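3.2 What the tea corner holds

I'd been reading how the canteens in Ullville were fitted out since 1986, and what struck me was how little storage got written down – plenty on cups, hardly a word on where they live. So I went and looked for myself.
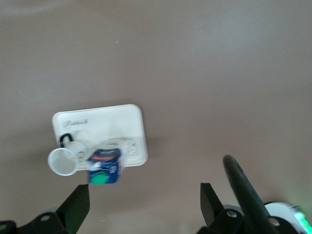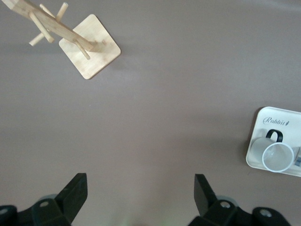
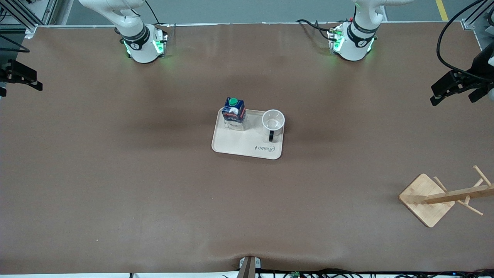
Figure 4. The tea things, with a tray in all three views.

Storage by hanging is my real interest in this section. Of the 25 households I visited in Gistamley, 11 kept their mugs on hooks or pegs, and most people told me they'd never go back to a cupboard. A wooden tree like the one in the second view, its pegs all bare, takes up very little room, and I counted that in its favour when I scored each kitchen (see also Norðdahl's notes on shelf depth).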